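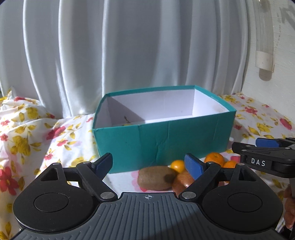
4. Recording a two-gripper sorting set

By now you have both grippers charged and paired (Section 3), so this is the fun part! Sorting fruit into a divided box is the task we used for most of the Ornham results, and it's still the one I hand to every new recorder. It looks simple, and then you watch the playback and see how much is going on in a single reach.

Read the section through once before you start. A full set takes most of an afternoon, and the order of steps 5 to 9 matters.

4.1 What you need

Two hand-held grippers, one per hand
The divided box (any open-top box with a low divider will do, lined in a plain light color)
Fruit in at least two sizes, with at least one kind that isn't round
A bed, a table or a rug to work on
The Bomura recorder app, version 2 or later

Patterned surfaces are welcome. Early on we recorded everything on a plain gray mat, and the Grewal policy learned that mat beautifully and then fell apart on a kitchen counter. Once we mixed in flowered sheets, checked tablecloths and a very loud beach towel, it started finding the fruit wherever we put it. I was thrilled with that result and I still am.

4.2 Setting out

1. Lay the cloth down and leave any folds at the sides alone. Only the part under the fruit needs to be fairly flat.

2. Stand the box in the middle of your reach with the divider running away from you. Decide which compartment takes which kind of fruit and type it into the "Goal" field. Don't change it mid-set.

3. Put the loose fruit in front of the box and off to one side. Let pieces sit close to each other or close to the wall of the box. Tight spots are where the method learns the most.

4. Open the fingers of both grippers all the way and look at the preview. You should see both blue pads on the main gripper, with open space between them. If a pad is missing from the view, go back to 3.6 and reseat the camera.

Note: The preview bends straight edges, especially toward the corners. It's the wide lens, and the software corrects for it later. Please don't crop or "fix" the video yourself.

4.3 Recording

5. Press Start and hold still until you hear the tone. Nusitz uses this pause to line up the two grippers in time.

6. Reach with whichever hand is nearer. Come in from above or from the front, with the gap between the pads lined up on the piece you want.

7. Close slowly. Stop as soon as the pads hold the fruit – squeezing harder adds nothing to the data and bruises the mandarins.

8. Lift clear of the rim, move over the right compartment, lower, and open. Don't drop from height.

9. Bring both grippers back to the open position before the next reach. When the last piece is in, hold still for the second tone and press Stop.

Repeat until you have 58 takes. Move the fruit between takes and turn the box a little now and then.

Caution: Keep fingertips away from the pivots and linkages while the jaws are moving. They close faster than you'd think.

Caution: Don't hold a gripper by its linkages when passing it to someone. Use the handle.

4.4 Mistakes are worth keeping

If you fumble a piece, pick it up again and carry on in the same take. Jyoti Chauhan argued for this from the beginning, and she was right. In her comparison we trained one policy on clean takes only and another on the same number of takes with fumbles left in, and tried both for 215 runs. The second one recovered from slips that left the first one hovering over the box doing nothing. Seeing it go back for a rolled kiwi the first time made the whole room cheer.

Do delete a take if:

the tone at the start is missing
a hand or sleeve covered the lens for most of a reach
you put fruit in the wrong compartment and left it there

4.5 Checking the set

10. In Bomura, open the set and press Check. Each take gets a green, yellow or red bar.

11. Watch every yellow take. Nearly always it's a fast wrist turn that blurred the picture, and you can keep it if you can still tell which piece is being held.

12. Record red takes again. Don't try to trim them.

13. Press Send. Takes longer than 2000 frames are split automatically, so you may see more files on the server than you recorded.

Note: Sets sent on or before 24th October used the old goal labels. If you're adding to one of those, choose "Legacy labels" in step 2 or the check will mark everything red.

Once your first set is through, try the same task with the hands swapped. We're collecting as many swapped sets as we can through November, and the early numbers look really good. Section 5 covers training on your own sets.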